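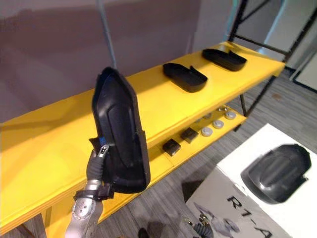
Bacs noirs et étagère jaune à deux niveaux, atelier Vuvska.

Faut-il vraiment un bac par jeu de pièces ?
On nous l'a vendu comme indispensable. J'en doute encore, mais les palets gris roulent moins bien dans un tiroir commun – c'est déjà ça.

Pourquoi ranger les petites pièces en bas ?
Pour garder le dessus libre. Il faut se baisser, et personne n'a chronométré le gain.

Le jaune aide-t-il à repérer les bacs noirs ?
Selon Gladys Ticona, oui. Je demande à voir.

Où commander d'autres bacs ?
Chez Sawatzky, par lot de 16. Comparez d'abord.

Contact : Rosaire Petrenko, poste 51 | © Vuvska | Haut de page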